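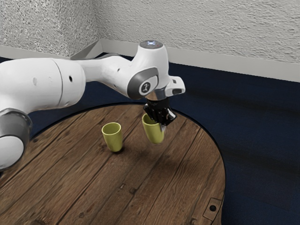 What do you need to teach an arm to stack cups at home?
A decent desktop, a free simulator and a lot of evenings. The arm itself can wait until the program works, and mine has waited since last winter.

2018-06-28

I've been building a cup program for the robot arm we want to put in the shared workshop. The workshop is a double garage behind Rostulik, the old upholstery place, and the members have agreed to go halves on a second-hand arm if I can show it doing something useful first. Until then it's all simulation on the computer in my spare room.

The project is called Proller. The name came from a typo in a folder and it stuck. The job is simple enough to describe. There are two cups on a round table, and the arm has to pick one up by the rim, carry it and put it down again without knocking the other one over. Later there'll be balls to sort into the cups as well.

I started with the grasp, which took most of the month. My first version came in from the side and pushed the cup along the table every time. Coming down from above with one finger inside the rim and one outside works much better, and the grip point is easy to work out from the cup's centre.
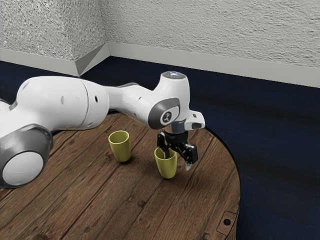 One finger in, one finger out, before closing.

The closing speed matters more than I expected. Too fast and the cup kicks sideways before the second finger gets to it. I slowed the last part of the close and added a short pause before the lift. I also dropped the friction on the cups to something closer to a cheap tumbler, as the default value made everything stick like rubber and gave me a false idea of how well it was going.

After those changes I left it running overnight. It did 320 attempts and 301 of them counted as a success, meaning the cup was off the table at the end of the lift and the other cup was still upright. That leaves 19 failures. I went through the logs for all of them over breakfast. Most had the same cause: the two cups had been placed close together and the outside finger clipped the neighbour on the way down.

The fix for that is to turn the wrist so the fingers line up away from the second cup. I haven't got it right yet. The planner sometimes picks a wrist angle it can't reach and then sits there until the timer runs out. At the moment I give it 20 seconds before it gives up and goes back to the start position.

The start position needed work too. I had the arm parked low over the middle of the table, which meant every move began with a detour. Now it begins higher and further back with the fingers open.
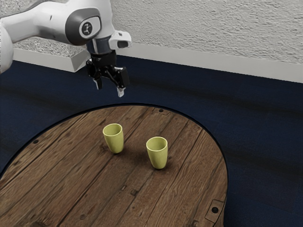
Vasić commented on the last post that I should stop tuning the start position by hand and randomize it, because the real arm will never park in quite the same spot twice. Fair point. I tried it for one evening and the success rate went down, so there's something in my approach path that only works from one side. I'll leave the randomizing on and fix the path.

For the balls, I'm working from an overhead view, and that has its own troubles. My detector looks for circles, and a cup from above is a circle with another circle inside it once there's a ball in there. For a while it reported the ball as a very small cup. Setting a minimum size for the rim sorted that out. Colour helped less than I'd hoped, because the ball picks up a bit of green from the cup walls.

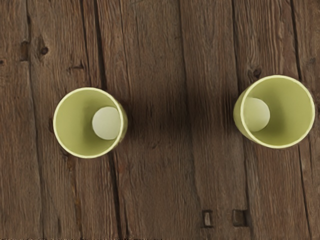 The check I use now is pretty basic. Find the rims first, then look for a pale round patch inside each one, and don't care whether it's in the centre. An earlier version compared the ball with the middle of the cup and threw it out if it was too far off, which was silly given that a ball can end up leaning on any wall it likes.

All the settings are in the Flondiron folder on the workshop drive, including the cup model and the friction values. If you copy them, change the table height to suit your own, or the arm will try to go straight through it.

Next job is the wrist angle. I'd like that done in July so I can run the whole thing for the members before anyone spends money. After that I need to measure the bench at the workshop and find out if the floor is level enough to bolt a stand to.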